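4 February 2022

I have been meaning to write all week and kept putting it off, mostly by making another cup of tea and standing at the window to see whether the snow on the Kalon building's roof had slid off yet. (It hasn't. It hangs over the gutter like a quilt over the side of a bed, and I have grown quite fond of it.)

The big thing to report is that I am still going to the Chinese writing class at Drunholm. I really thought I would have dropped it by now. I signed up in January on the strength of a nice flyer and a slow afternoon, and I have a whole closet that can tell you how these things usually end with me — the knitting, the watercolors, the bread basket I used twice. But I look forward to this one. I even did my practice sheets on the bus this morning, holding the paper against my knee and making a terrible mess of every horizontal stroke whenever we hit a pothole.

What has surprised me is how physical it is. I expected memorizing, and there is plenty of that, but most of the evening goes to the order your hand moves in: top before bottom, left before right, the outside of a box before whatever lives in it, and then the last stroke to close the box up. I have been holding a pen for most of my life and I feel like I'm six again, with my tongue stuck out at the corner of my mouth. My long strokes sag in the middle. My short ones come out fat and cross-looking. When a character has a lot packed into it I start far too big, run out of room and have to squash the last bit in at the side like a late passenger.

So I have gone over to whiteboards for practice, and I can't recommend it enough! Paper makes me timid. On a board I just go at it, and if it's ugly, it's gone with one wipe. I do a character 30 times over some nights and never feel I've wasted anything.
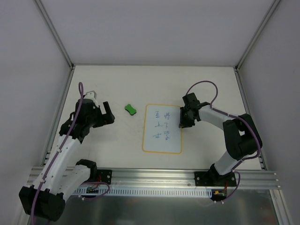 Six to a board in two columns is a good size for me, with some clean space left at the top and bottom so it doesn't all look crowded. I find that the simple ones are by far the hardest to get right. A busy character hides a wobble among all its neighbors, but one with only a few strokes leaves you nowhere to hide, and a long line across the bottom has to carry everything sitting on it. I do love blue marker for this, too. Black always looks to me like a parking notice.

I must get a better eraser for home, as the one I have just pushes the ink around and leaves a gray fog behind. Requena had them in the window for 2 dollars and I walked right past, thinking I'd go back, and then of course it was closing time.

Soup again tonight, the last of the leeks. My wrist is a little stiff and there's marker on my sleeve. I want to go over that long crossing stroke a few more times before bed.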